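# Stornar: a suture practice notes collection

Welcome! Stornar is a growing set of pictures and notes on closed incisions -- the knots, the tails, the spacing, the seam itself. We started it at Clurura because we love looking closely at stitching, and we hope you will too.

## What's inside

- 2000 stills, sorted into 70 folders
- a plain text note in every folder
- `knots.csv`, with thread colour and tail length (short, long, mixed)
- a scanned handout from 1984 that got several of us hooked on knot tying

The Andia folders are the best place to begin. Blue and blue-green thread stands out wonderfully against pale tissue, so even a beginner can follow a seam from one end to the other.

## Labels

`seam` is the line of the incision. `knot` is the tied part only. `tail` is any loose end, and tails get their own label even when they cross -- a fan of them over one knot can be fiddly, but so satisfying to finish!
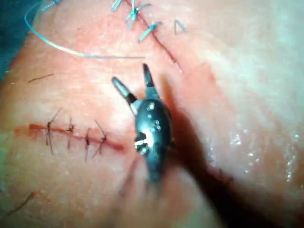
Shadows are never labelled. If one falls over the tissue, carry on with the labels as normal and put `shade` in the notes column.

## Changes

April 2023: added 100 stills to the Navaratnam folders and fixed the tail lengths in Andia.

Spotted a missed tail? Please open an issue with the folder name and we'll gladly take a look.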